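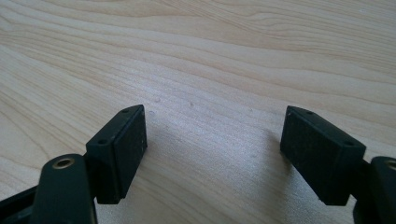

1. Introdução

O presente relatório descreve a visita de estudo ao laboratório de manipulação da Prenbridge, realizada a 28 de outubro de 2024 no âmbito da unidade curricular de Sistemas Robóticos e Automação. A visita coincidiu com o dia aberto da empresa e compreendeu três partes: uma apresentação inicial, uma demonstração de recolha de dados com pinça manual e uma sessão de perguntas com a equipa técnica. O grupo permaneceu nas instalações durante toda a manhã.

O objetivo fixado pelo docente foi o de documentar o processo de recolha, desde a preparação da superfície de trabalho até ao arquivo dos episódios, e compará-lo com a teleoperação estudada nas aulas de setembro. Não se pretendeu avaliar o desempenho dos modelos treinados com esses dados. A Prenbridge não disponibilizou resultados de treino e o relatório não os discute.

2. Enquadramento

A programação por demonstração dispensa a escrita explícita de trajetórias. Um operador executa a tarefa, o sistema regista imagem e movimento, e a política de controlo é ajustada para reproduzir a relação entre ambos. As duas formas de demonstração tratadas na unidade curricular foram a teleoperação, em que o operador comanda o braço à distância, e a condução manual do próprio braço (ensino cinestésico).

A pinça manual constitui uma terceira via. O operador segura um dispositivo cujos dedos têm geometria equivalente à da pinça que será montada no robô, e a câmara acompanha o dispositivo. O robô não está presente durante a recolha. A correspondência entre demonstração e execução depende, por isso, de três condições: igualdade geométrica dos dedos, posição conhecida da câmara em relação a estes e recuperação fiável da trajetória da mão.

O projeto em que se insere a demonstração tem a designação interna Nasstead. Segundo a apresentação inicial, destina-se a tarefas domésticas sobre mesa: recolher, alinhar, dobrar e arrumar objetos leves. O engenheiro responsável pela sessão foi Yao-tsung Chuang, que respondeu também à maior parte das perguntas do grupo.

3. Descrição do equipamento

3.1 Pinça

A pinça tem dois dedos opostos. Cada dedo é formado por um braço plano de extremidade arredondada, ao qual se fixa um bloco retangular escuro de acabamento mate. Os blocos apresentam dois furos redondos de parafuso na aresta superior. Junto ao topo de cada braço existe um ilhó cor de latão. As faces de contacto ficam voltadas uma para a outra.

O grupo perguntou se os blocos são substituíveis. A resposta foi afirmativa: são trocados quando a face de contacto perde aderência, e a empresa mantém conjuntos de reserva do mesmo lote para evitar diferenças de espessura entre sessões. O fornecedor indicado para as peças dos dedos é a Verbruggen. Não foi facultado o desenho técnico, pelo que as dimensões não constam deste relatório.

A abertura máxima é de 70 mm, valor comunicado oralmente e não verificado pelo grupo.

3.2 Câmara

A câmara está solidária com a pinça e mantém os dois dedos dentro do campo de visão. Esta opção tem uma consequência prática: a abertura pode ser estimada a partir da própria imagem, sem encoder dedicado. Em contrapartida, parte da superfície fica permanentemente ocultada pelos dedos, e o operador tem de aproximar a pinça segundo um ângulo que mantenha o objeto visível até ao contacto.

3.3 Software

A gravação, a validação e o arquivo são feitos numa aplicação desenvolvida internamente, Flornance. O grupo assistiu à utilização da aplicação mas não teve acesso a ela. As funções observadas foram o arranque e paragem do episódio, a marcação de episódios rejeitados e a visualização da trajetória reconstruída.

4. Procedimento observado

4.1 Preparação

A sessão iniciou-se com uma verificação da superfície. O tampo utilizado é de madeira clara, com veio bem marcado. Chuang referiu que o veio é útil: uma superfície uniforme oferece poucos pontos característicos e a reconstrução da trajetória visual degrada-se. Mesas brancas lisas são evitadas ou cobertas parcialmente.

Seguiu-se o episódio de referência, gravado com a pinça aberta sobre o tampo, sem objeto entre os dedos. Este episódio serve para confirmar a exposição, a nitidez e a simetria aparente dos dois dedos. É repetido sempre que há troca de blocos ou paragem prolongada.

4.2 Gravação

Cada episódio corresponde a uma única execução da tarefa. O operador inicia a gravação, aproxima a pinça, executa e regressa a uma posição afastada da mesa. O protocolo pede movimentos contínuos, sem correções bruscas - uma correção é aceite, duas levam à rejeição do episódio. Durante a demonstração foram gravados 22 episódios, dos quais 4 foram rejeitados pelo operador no momento. A taxa de rejeição imediata foi, portanto, de 18,2 %.

Os motivos registados foram a perda de rastreio, em três casos, e um arranque tardio da gravação, no caso restante. A perda de rastreio ocorreu sempre em aproximações rápidas.

4.3 Iluminação

A mesa recebe luz natural. Na zona entre os dois dedos a madeira aparece mais clara do que no resto da superfície, e no segundo registo o efeito é mais pronunciado, com perda de contraste no veio.
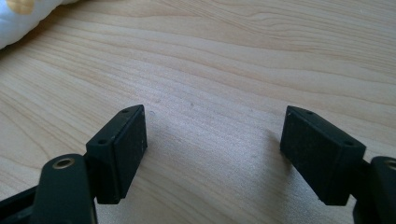
Pág. 4

O mesmo registo inclui, no canto superior esquerdo, parte de um artigo têxtil branco com um motivo amarelo-dourado. A presença parcial de objetos junto ao limite do campo é admitida pelo protocolo. Segundo a equipa, os dados de treino devem conter essa variação, desde que o objeto da tarefa permaneça identificável.

Questionado sobre a zona clara, Chuang indicou que a exposição é fixada no início de cada bloco de gravações e não é ajustada durante os episódios. O ajuste automático altera a aparência dos dedos entre imagens consecutivas, e a estimativa da abertura torna-se menos estável. A sobre-exposição localizada é tolerada enquanto os contornos dos blocos forem distinguíveis do fundo. Com dedos escuros sobre madeira clara, essa condição cumpre-se com margem.

As sombras dos dedos sobre o tampo são difusas. O grupo considera que este ponto merecia tratamento mais detalhado, dado que a sombra varia com a altura da pinça e pode funcionar como indício de profundidade para o modelo. A equipa confirmou que o assunto foi discutido internamente, sem conclusões que pudesse partilhar.

4.4 Limpeza

São visíveis pequenas partículas claras nas faces dos blocos e marcas diminutas no tampo. O protocolo prevê a passagem de um pano seco nos blocos entre séries. Não prevê limpeza entre episódios.

4.5 Validação e arquivo

Terminada a série, os episódios não rejeitados são processados na Flornance. A aplicação reconstrói a trajetória e assinala descontinuidades. Um segundo operador percorre os episódios assinalados e decide. O acervo atual do projeto Nasstead contém mais de 3000 episódios validados, número apresentado no início da visita.

5. Comparação com a teleoperação

Montagem. A pinça manual não exige braço, controlador nem zona de segurança delimitada. A teleoperação estudada nas aulas exige os três.

Ritmo. O operador trabalha à velocidade natural da mão. Na teleoperação, o atraso e a ausência de sensação de contacto impõem movimentos mais lentos.

Viabilidade cinemática. A mão humana atinge posturas que o braço pode não conseguir reproduzir. Na teleoperação o problema não se coloca, dado que toda a trajetória gravada foi executada pelo robô. A Prenbridge filtra as trajetórias por limites articulares numa etapa posterior, não demonstrada.

Força. Nenhum dos registos observados inclui medição de força. A pressão exercida sobre o objeto fica implícita na abertura da pinça, informação insuficiente para objetos deformáveis, incluindo têxteis.

6. Limitações do relatório

A visita decorreu num único dia e com um único operador a gravar. Os valores de rejeição dizem respeito a uma demonstração pública e não devem ser extrapolados para o funcionamento corrente. A abertura máxima e a dimensão do acervo foram indicadas pela empresa. Não se observou a execução das tarefas por um robô.

7. Trabalho subsequente

O grupo propõe-se construir uma pinça manual simplificada com dois dedos impressos e câmara fixa, para uso na bancada do laboratório da escola. A primeira etapa consiste em medir o erro da abertura estimada por imagem, com calibres de espessura conhecida, sobre dois fundos: madeira com veio e cartão branco. A segunda repete as medições com exposição fixa e com exposição automática. A lista de material segue em anexo e aguarda aprovação do docente.

Partilhas: 4 | Comentários: 0

Contacto: secretaria do curso | © Todos os direitos reservados | Voltar ao topo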